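ok so commuting thread. they moved our stop on the 54 and didnt put up a sign

2 buses went right past me this morning. waved like an idiot

Masanobu says the new stop is by the Lerkura building, other side of the road, no bench

monthly pass is going up in March too. 37 more than I pay now — for fewer buses??

called the number on the pole. hold music, then a beep, then nothing

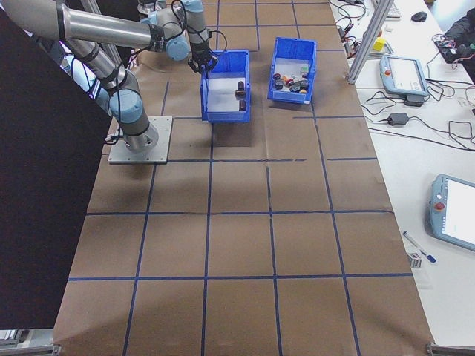 anyway tried walking it instead. 415 steps past the old stop and theres a shortcut behind the bakery

Soudabeh if you see this save me a seat tmrw, getting on at the secnd stop

bringing an umbrella this time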